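Hand-held gripper demonstration

Hand-held gripper demonstration is a way of gathering examples for a robot learning system in which a person carries the robot's "hand" and does the job with it, with no robot arm present. A camera fixed to the tool records each attempt from the hand's own point of view. The recordings are later used to train a policy, the part of the system that decides how a real arm should move. The method belongs to the wider field of learning from demonstration, also called imitation learning, and is one of its liveliest corners.

Contents
1 Background
2 Equipment
3 Procedure
4 The Drembridge collection
5 Household recording
6 Checking and labelling
7 Limitations
8 See also

Background

Earlier work in imitation learning relied mostly on two techniques. In kinesthetic teaching, a person takes hold of the robot arm and pushes it through the movement. In teleoperation, the person steers the arm from a distance, using a joystick, a matching pair of smaller arms or a virtual reality controller. Both give very exact records of the joints, and both are still widely used. They do, however, tie the work to wherever the robot happens to be bolted down, which for many years meant that robots learned about kitchens from a bench in a laboratory.

Taking the arm away changes this wonderfully. A tool that fits in a rucksack can go to a flat, a café or a potting shed, and it meets real drawers, real crumbs and real afternoon light. The person holding it also feels the weight and drag of the object through the handle, so the movements tend to be quicker and more natural than those made through a joystick.

Equipment

A typical tool has a handle, a trigger or sliding grip, two fingers that open and close in parallel, and a camera with a very wide lens. The fingers are usually the same shape as those fitted to the robot, so that whatever the tool can pick up the robot has a fair chance of picking up too. Soft or slightly springy fingers are popular for cloth and fruit.

The wide lens matters a great deal. A fisheye view keeps the fingers and much of the surrounding room in sight at once, and the fixed features of the room help software work out how the tool travelled through space. Many tools also carry a motion sensor for moments when the picture is blurred or blocked. Finger opening may be measured directly or read from the video.

The Jeltamell is a light tool of this type, made for long sessions. It weighs 427 grams without its battery and can be held in either hand.

Procedure

A session normally begins with a slow sweep of the room, from which the software builds a map. The collector then carries out the task again and again, marking the start and end of each attempt with a button press. One attempt is called an episode. Between episodes the objects are moved, turned over or swapped, and a good collector takes real delight in finding a new way for a sock to land.

Failed attempts are handled differently from one project to another. Some throw them away. Others keep them under a separate label, as a fumble followed by a recovery can be among the most useful things a policy ever sees.

The Drembridge collection

The Drembridge collection is a set of household episodes gathered with hand-held grippers and organised by Avisine, a small robotics workshop. Its first release covered folding, sorting, wiping and putting away, and contained recordings from 80 homes. A second release, dated 5/30/24, added 289 hours of video with an emphasis on clothing and bed linen. Urrutia, the software used to line up the video with the motion record, was rewritten for that release and now copes much better with mirrors.

Collectors were given a task name and a goal but no script. Two people asked to fold the same towel will often do it in quite different ways, and the organisers wanted both.

Household recording

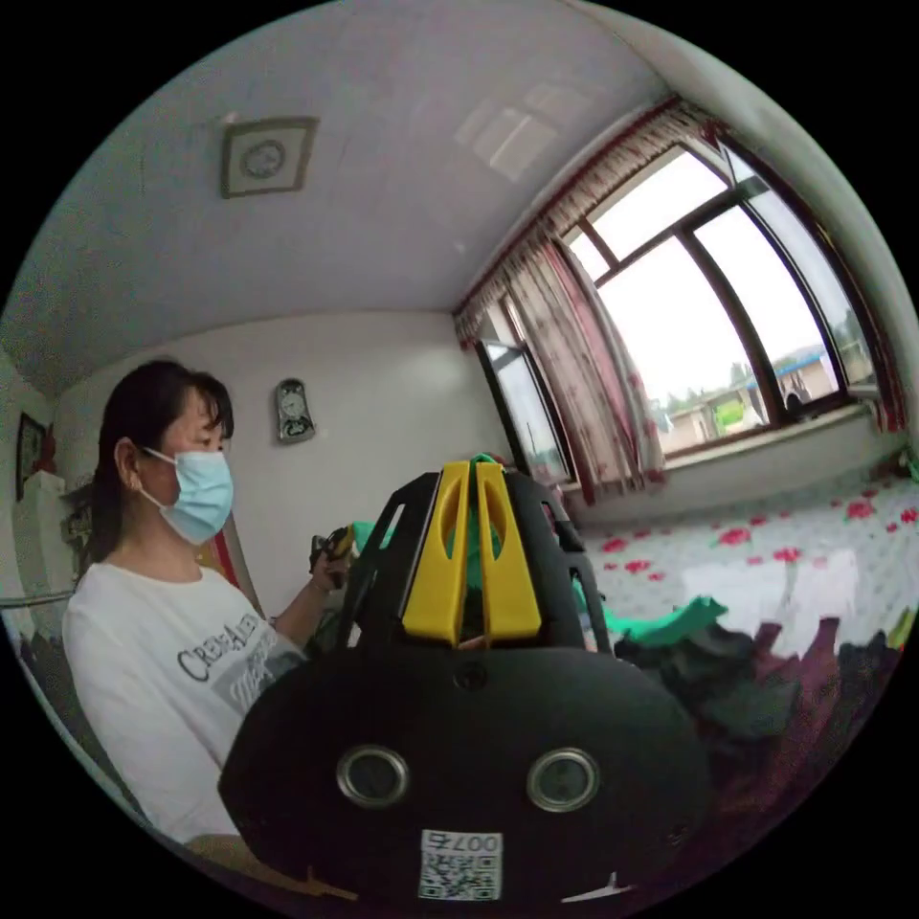

Cloth is one of the great tests for a learning system, and bedrooms are a splendid place to gather examples of it. A shirt has no fixed shape, so the policy has to learn from many crumpled starting positions, and a mixed heap makes the problem richer still. Colour helps during later review: bright green fabric bunched near yellow fingers is easy to follow, while black, charcoal and deep maroon garments piled on a flowered sheet blend into one another and call for closer attention. Large windows bring a further difficulty, as an overcast sky can fill the panes with light and leave the darker folds short of detail. Most projects welcome such variation, provided the exposure does not swing wildly within one episode.

Checking and labelling

Each episode is replayed before it enters the training set. Reviewers look for lost tracking, a covered lens, and movements that the intended robot arm could not reach or could not make at that speed. Passing episodes receive a short written label such as "pick up shirt" or "place sleeve across front". Labels in everyday language have become common with the growth of systems that take spoken or typed instructions.

Privacy is part of the same stage. Faces, letters and family photographs may be blurred, and householders can ask for a room to be withdrawn.

Limitations

A person's wrist bends and twists in ways that many robot arms cannot copy, and some beautifully smooth episodes have to be discarded for that reason. Tracking can drift in front of blank walls. Force is rarely recorded, which makes tasks such as wringing a cloth or closing a stiff zip hard to learn from video alone. Work on fingertips with touch sensors is under way, and the early results with thin fabrics are very encouraging.

See also
Imitation learning
Teleoperation
Cloth manipulation
Fisheye lens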